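Startseite | Auto & Technik | Mobilität | Menü

Kategorie: E-Autos & Assistenzsysteme

1/ So, zwei Wochen mit dem Spurassistenten im Pivau durch, und ich muss mal was loswerden. Auf der Autobahn super! Wirklich, 200 Kilometer am Stück und ich war danach entspannter als nach einer Zugfahrt.

2/ Aber dann die Landstraße. Bei 80 fängt er in jeder zweiten Kurve an zu piepen und zieht zur Mitte, als würde er da was suchen.

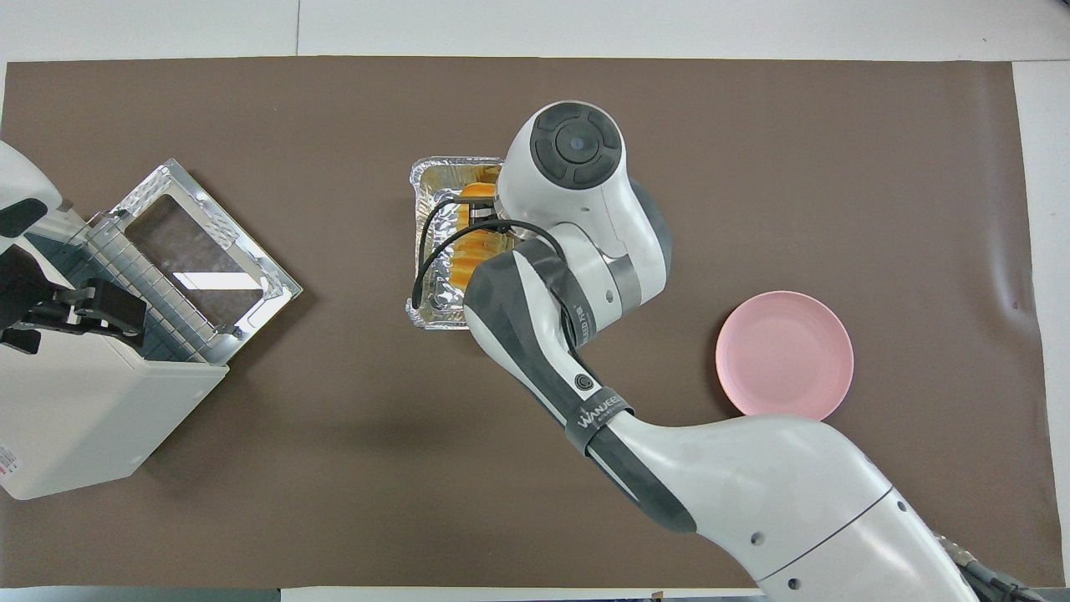
3/ Hab dann beim Händler angerufen (Rarnora, die sind eigentlich nett). Antwort: Update kommt im April. Bis dahin soll ich das Ding auf der Landstraße ausschalten. Geht aber nur über drei Untermenüs, und nach jedem Neustart ist es wieder an 🙄

4/ Und jetzt kommt's: Das Komfortpaket, in dem der Knopf am Lenkrad drin wäre, kostet 200 Euro extra. Für einen Knopf! 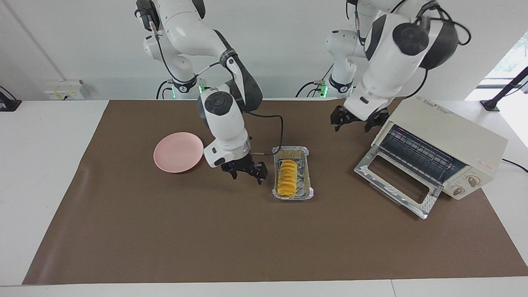

Zwei Roboterarme über der braunen Matte, mit Essensschale und rosa Teller

5/ Am Mittwoch fahr ich den Robles zur Probe, der soll sich die Einstellung merken. Ich berichte!

Kommentare

pultano_fan: Bei meinem Pultano genau das gleiche, hab mich inzwischen dran gewöhnt.

kurvenkratzer: 200 für den Knopf? Bei mir war der dabei, frag nochmal nach.

elli_laedt: Bin gespannt auf Mittwoch, überlege auch gerade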